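Programme Office Diary
16 May 2022

The office met this morning to settle the autumn season at the Dudivar Hall. Yaneth Puma confirmed that the Gagnon Quartet has accepted our invitation and will give two concerts in September, the first of songs and the second of instrumental pieces. The contract was signed before lunch and a copy has been placed with the season papers.

Ticket sales for the Stikell Choir stood at 597 when the box office closed yesterday. The upper gallery has therefore been released for general sale, with the exception of the seats beside the organ, where the view of the stage is poor. Mr Henao asked that this be stated plainly on the booking page. It was agreed.

The matter of the interval took longer than it should have done. The choir would prefer to sing straight through — the bar would prefer otherwise — and a break of fifteen minutes was accepted by both sides after some discussion.
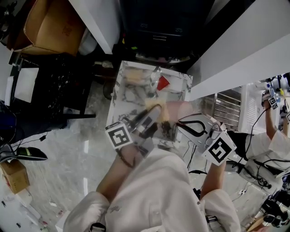
Afternoon

Yhon Henao attended the first round of the Dendesine young singers' competition and reported on his return. He thought the standard higher than last year, particularly among the lower voices, and three of the entrants will be asked to sing at our open evening. One of them, a bass, has never sung with an orchestra. A rehearsal with piano will be offered to him first.

The printer telephoned about the season brochure. We have ordered 2000 copies, to be delivered in a single load to the side entrance. The proof still gives the old telephone number on the back cover, and I have written to ask for its correction.

The piano tuner is expected at nine tomorrow. The keys to the stage door are with Miss Puma.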